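Eight goals, one muddy keeper and a very long bus ride

I know, I know, I said I'd write up every round this season and then went missing for all of February. Sorry! Work got busy and then we lost two in a row, and I didn't much feel like typing about it. But the indoor cup has reached the quarter-finals, our lot are somehow still in it, and it's March 2019 already, so let's catch up.

For anyone new, I play left back (badly) for Mallbridge, and the cup is run over two legs with away goals counting. I have tried explaining away goals to my mum on three separate occasions and she still thinks we're making it up.

We drew Plestulach, who won the whole thing last year and brought nearly 249 people to the final. We usually get 25, and that's with the under-nines hanging about for the sausage sizzle.

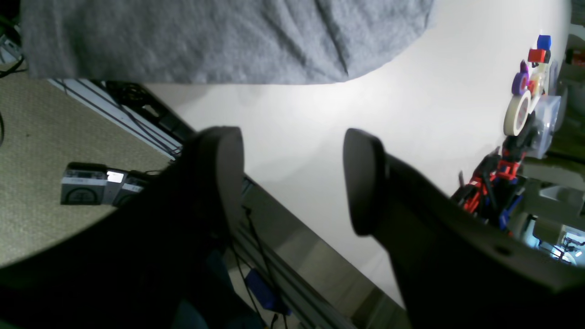 Grey cloth on a white table.

First leg was at home and finished 2–2. Oğuzhan Gündoğdu scored both of ours, the second from so far out that their keeper was still yelling at his defenders when it went past him. I gave away the corner for their equaliser and would rather not discuss it.

Then came the trip. The bus left at six in the morning, the heater was stuck on full, and Nurhan Kırmızıgül had everyone playing a card game whose rules changed whenever she was losing. She's our captain, so what can you do? We got there with ten minutes to warm up and found out the indoor court was double-booked with a badminton club, which meant playing outside on grass. In the rain. In court shoes!

I've never seen so many people fall over in one half. It was 1–1 at the break, both goals from defenders sliding past the ball, and our keeper was brown from the neck down. The second half was a bit better – we found some boots in the club shed, mostly the wrong size – and with five minutes left Nurhan tapped one in from a metre out after their keeper spilled it. They threw everyone forward after that and hit the post, but it stayed 2–1. So 4–3 overall, and I slept the whole way home with my mouth open. There are photos of that too, and you're not getting them.

(Yes, that's seven goals. The eighth was Oğuzhan's and it was offside, but he's asked me to count it.) 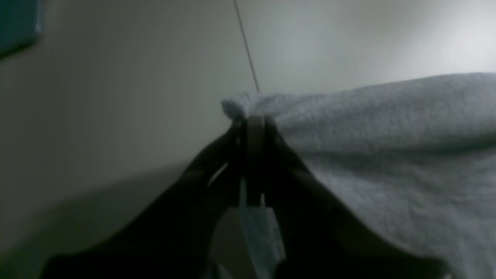
Next up: Karaca

We play Karaca in the semi, home leg first. They knocked out Flundeo on penalties and they're quick down the right, so I'll be spending the next fortnight doing hill sprints and complaining. Come along if you're nearby. Entry's free and the sausages are good.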